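# About Skamside

Skamside compares grippers, arms, cameras and controllers for firms that need to choose between them. We don't sell hardware and we don't take commission on it. A client sends a part list and a task; we return a report with the logged runs attached.

The lab was set up by Crisanto Padilla and Ok-hee Seol, who had shared a test bench at Dernedis. It now has two cells and a small machine shop. The report archive stands at 518 entries, the oldest of them covering a controller that is no longer made.

## Gripper trials

A standard trial is 100 picks per gripper, on one arm, with the same controller settings throughout. Finger geometry, approach height and closing force are fixed before the first run and written into the log header.

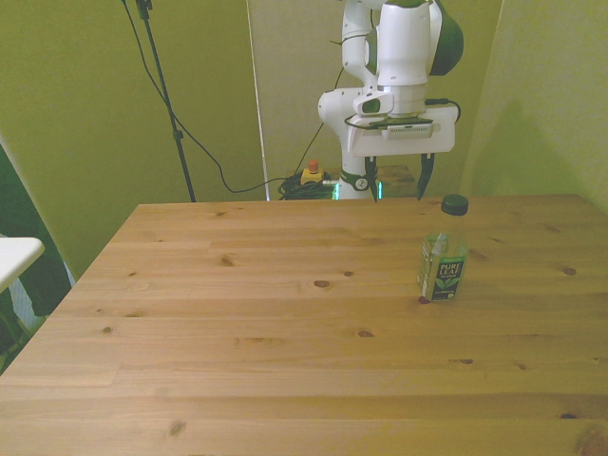
Test objects are ordinary retail goods wherever the task allows it. Clear plastic is a regular request – it gives depth cameras trouble, and thin walls deform under grip force. The Pure Leaf bottle is a fair case: transparent body, dark green label, black screw cap, pale liquid inside. Each of those surfaces is logged as a separate contact zone. Benjie Gatchalian maintains the object list, and changes to it are issued each July.

## Cameras and mounting

Nadhirah Chin handles camera comparisons. Fixed views are assessed for coverage of the grasp point and for repeatability after remounting. Cable routing is part of the assessment, as a cable that drags on a wrist joint will show up in the force data.

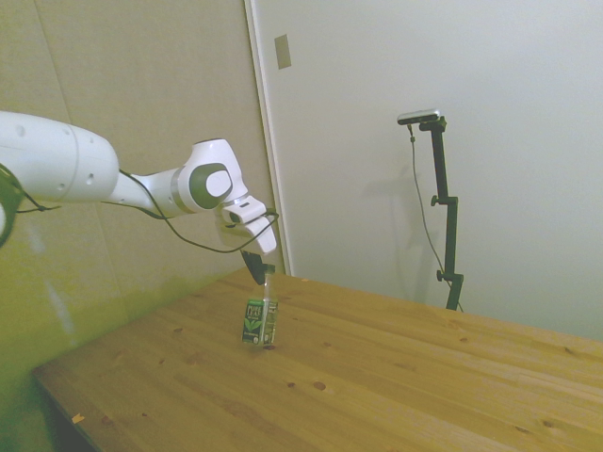 *Two-finger gripper holding a bottle near the neck and cap; stand-mounted camera at right.*

## Reports

Precious Magbanua edits all reports. Each one lists failures by type, with time stamps. Results from Imix and Malabanan controllers are given in separate tables – their log formats differ and we do not convert between them. Raw logs are kept for three years and released to the client on request.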